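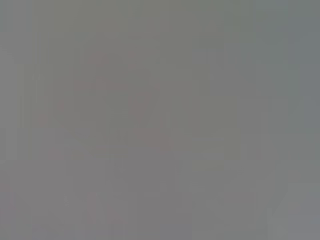

Aldana Durán dice que la sala Chrysikopoulos vuelve a salir ocupada en Stollow todas las tardes, que dentro no hay ni un alma y que, si alguien va a cerrar otra vez la incidencia con un «no reproducible», haga el favor de subir a la planta y decírselo a la cara.

Reabro, pues.

Asunto: Stollow, sala ocupada por nadie (tercera parte de la saga)
Abierta: 16/11/2018
Prioridad: media. Aldana pidió «crítica», el formulario pidió una justificación y ahí se acabó la negociación.
Asignada a: Nikau Pryor

Resumen para quien llegue nuevo. La sala Chrysikopoulos figura reservada de 4 a 7 de la tarde, todos los días laborables, con el título «Seguimiento». No hay organizador. No hay asistentes. No hay notas, salvo un punto. Un punto y ya está. Si se borra la reserva, desaparece, el calendario queda limpio, todo el mundo se felicita, y a la mañana siguiente está otra vez ahí, con su punto.

Lo que ya se había probado en las ediciones anteriores de este tique:

- Borrar la reserva desde la web. Vuelve.
- Borrarla desde la tableta de la puerta. Vuelve.
- Reiniciar la tableta de la puerta. Vuelve la tableta y vuelve la reserva.
- Cambiar el nombre de la sala. La reserva se adaptó al nombre nuevo sin perder el ánimo. Se restauró el nombre antiguo porque la gente se perdía.
- Pedir por correo a toda la oficina que quien hubiera reservado la sala la liberase. Hubo respuestas, todas para quejarse del aire acondicionado.

Nikau Pryor
He mirado los permisos. La reserva no pertenece a ningún usuario activo, así que el sistema no puede avisar a su dueño, así que nadie puede renunciar a ella. Stollow lo considera un comportamiento correcto. En la documentación lo llaman «continuidad de la reserva».

He probado a expulsarla con la función de no presentados. La teoría es buena: si nadie toca la tableta en los primeros minutos, la sala se libera. La práctica es que esa función excluye las reservas sin organizador, para no molestar al organizador.

Abro caso con Virnel, que es quien nos vende el soporte.

Aldana Durán
Mientras tanto estoy haciendo las entrevistas en la cocina. Ayer una candidata me preguntó si la nevera formaba parte del proceso de selección.

Nikau Pryor
Respuesta de Virnel, primera línea: que vacíe la caché del navegador.

Vaciada. He perdido la sesión del banco, la del correo y la de la web donde compro pienso. La reserva está bien, gracias.

Respuesta de Virnel, primera línea, segundo intento: que lo pruebe con otro navegador. Les he explicado que la reserva se ve también en la tableta, en el móvil y en el listado impreso que recepción cuelga por la mañana. Me han preguntado qué navegador usa el listado impreso.

Pido escalado.

Rafail Karamanlidis
Entro desde el segundo nivel de Virnel. Disculpas por lo del papel. Necesito la exportación completa de la sala, incluidas las series recurrentes dadas de baja. Está en Administración, Recursos, Avanzado, y luego hay que pulsar un botón que dice «No pulsar». Es un texto heredado. Se puede pulsar.

Nikau Pryor
Pulsado. He esperado un poco antes de escribir esto, por si acaso.

Adjunto exportación. Son 69 series recurrentes sobre la misma sala. Activas según el panel: ninguna.

Rafail Karamanlidis
Gracias, ya se ve algo. Casi todas son inofensivas, restos de cursos y comités que terminaron hace tiempo. Pero hay 2 que no encajan. Tienen fecha de fin en blanco, y para Stollow un blanco en ese campo significa «para siempre», mientras que para el panel significa «no existe». Por eso una parte del programa la crea cada noche y la otra jura que no sabe nada.

Las dos vienen de la importación del calendario antiguo. ¿Alguien recuerda quién la hizo?

Nikau Pryor
La hizo Skillwood, la consultora. Fue en septiembre, un fin de semana, y según el acta de entrega se completó «sin incidencias relevantes». El acta no define relevante.

Urmila Kanaujia
Me han puesto en copia, supongo que por antigüedad. El «Seguimiento» era mío. Era la reunión del traslado, la de las cajas. La convocaba yo con mi cuenta de entonces, que se dio de baja cuando fusionaron los dominios. El traslado terminó, las cajas se abrieron casi todas y dejamos de ir. No se me ocurrió que la reunión fuera a seguir yendo por su cuenta.

El punto también es mío. El calendario antiguo no dejaba guardar si las notas estaban vacías.

Aldana Durán
Urmila, te sientas a mi lado.

Urmila Kanaujia
No leí el correo general. Pensé que iba del aire acondicionado.

Rafail Karamanlidis
Esto ayuda mucho. Procedimiento:

1. Detener la sincronización nocturna. Si no se para, cualquier cambio durará lo que dure la noche.
2. Crear un usuario provisional con la misma dirección que tenía Urmila antes de la fusión.
3. Asignarle las series huérfanas.
4. Desde ese usuario, poner una fecha de fin pasada. No borrar. Al borrar se pierde la excepción, y la importación la interpreta como un olvido y la repone.
5. Reactivar la sincronización y lanzarla a mano.
6. Dar de baja al usuario provisional, comprobando antes que no tenga nada a su nombre. Este paso es el que se saltaron la otra vez.

Nikau Pryor
Pasos 1 y 2, hechos. En el 3 me dice que el usuario provisional no tiene permiso para reservar la Chrysikopoulos, que es sala restringida. La restringimos nosotros en el segundo tique, a ver si así la reserva se desanimaba. Quito la restricción.

Paso 3, hecho. Nada más asignarla, el sistema ha mandado a toda la plantilla una convocatoria para el seguimiento del traslado.

Antigoni Koutsoukos
Hola, me acaba de llegar una reunión sobre un traslado. ¿Nos mudamos? Pregunto porque acabo de traer una planta bastante grande.

Nikau Pryor
No nos mudamos. La convocatoria es un efecto secundario. Podéis rechazarla o ignorarla.

Antigoni Koutsoukos
La he aceptado. ¿La puedo desaceptar?

Nikau Pryor
Paso 4 hecho con la primera serie. Con la segunda no me deja, «la reunión tiene asistentes confirmados». Antigoni, por favor, dale a rechazar.

Antigoni Koutsoukos
Rechazada. Me pide un motivo. He puesto un punto.

Nikau Pryor
Paso 4 hecho con las dos. Paso 5 hecho, sincronización lanzada a mano, sin errores. Paso 6: el usuario provisional no tiene nada a su nombre, lo he mirado en el panel y también en la exportación, que del panel ya no me fío. Dado de baja.

La sala aparece libre. Dejo la incidencia en observación y no la cierro hasta ver qué dice el listado de recepción por la mañana.

Nikau Pryor
Listado revisado. La Chrysikopoulos sale libre toda la tarde. Tableta, web y papel coinciden.

Aldana Durán
Confirmo que sale libre. No he podido entrar porque había gente dentro. Dicen que la vieron libre y se metieron sin reservar.

Nikau Pryor
Eso es otra categoría de incidencia. Se abre con el formulario de Espacios.

Estado: resuelta
Causa: serie recurrente sin fecha de fin, importada con organizador dado de baja
Pendiente con Virnel: que un campo en blanco signifique lo mismo en todo el programa. Rafail lo ha registrado como sugerencia de mejora.

Incidencias relacionadas
Sala ocupada por nadie (primera parte), cerrada: no reproducible
Sala ocupada por nadie (segunda parte), cerrada: no reproducible
Aire acondicionado, hilo general
La tableta de la puerta muestra la hora de otro país
Me han convocado a un traslado y he embalado la mesa
Uso de salas sin reserva: dónde está el formulario de Espacios
El formulario de Espacios no carga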